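The woman who runs the Totwood transfer station has worked there for 6 years. Before that she drove a collection truck on the Tilness route, and she says the two jobs have little in common.

"On the truck you never see where it ends up," she said. "At the station you see all of it."

Totwood takes household trash from 1,910 homes. When she started, 1,120 of them were signed up for curbside pickup and the rest hauled their own. She would like more of them on the route, mostly to shorten the line at the gate in the morning.

The town switched to pay-per-bag in January, with tags sold at the Faulkner hardware store. People complained at first. "They thought we were charging twice," she said. "I had the rate sheet taped to the window and I still explained it all day."

She has firm views on how a bag should be packed. Glass goes in the bins, paint goes to the Grivisico drop-off, and kitchen waste should be drained before it goes in. 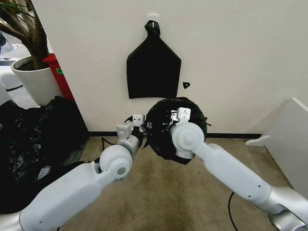

"Leave enough at the top to tie it," she said. "If you can't make a knot, it's too full, and it will open up on the tipping floor." She also asks people to keep each bag light enough to lift with one hand - her crew has had 2 back injuries.

Next on her list is a covered area for cardboard. The town has put it off until the scale is replaced, and the new scale is still on order.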